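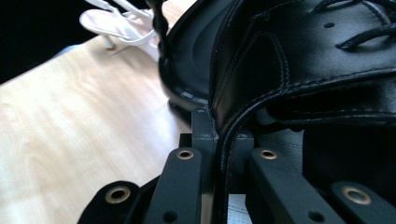 Black leather shoe held in the hand-held gripper, wrist view.

Forum: Manipulation Research > Methods and Results
Thread: Hand-held demonstrations for footwear handling

Castar_Lab
Posted November 2020
We wish to report a result from our footwear study and would welcome comments. Operators carried the gripper by hand and picked up shoes from a table, and a policy was trained on the recordings alone. It was then run on a fixed arm over 70 trials per condition. With operators told to close on the body of the shoe, the policy failed in 8 trials. With no instruction on where to grasp, it failed in 10. We conclude that grasp instruction has a modest benefit and should be written into the collection protocol.

drodska_methods
The authors are thanked for posting. I cannot agree with the conclusion. A difference of two failures in 70 trials is well within what one would expect from chance, and no interval is given. The result as stated supports neither condition over the other.

Castar_Lab
The point is accepted in part. We should have written "possible benefit". The direction did match our pilot work in March, which we did not report because the table height was different.

ragnarsson_bench
A separate matter. Glossy black leather against black fingers is a hard case for any wrist camera, as the edge of the shoe and the edge of the finger are easily confused. Were the failures spread evenly across shoe types?

Castar_Lab
They were not. Dark closed shoes made up most of the failures in both conditions. Strappy sandals failed less often than we had expected.

clallevitz_r
I would take the opposite view to drodska_methods on one point. The protocol change costs nothing, so weak evidence is enough to adopt it. The claim in the paper should be held to a higher standard than the practice in the laboratory.

drodska_methods
It does have a cost. Instructed operators tend to produce less varied grasps, and that variety may matter when the shoe is lying on its side. I would ask for that test before the protocol is changed.

Castar_Lab
Trials with shoes on their sides will be added. The results will be posted in this thread, with intervals.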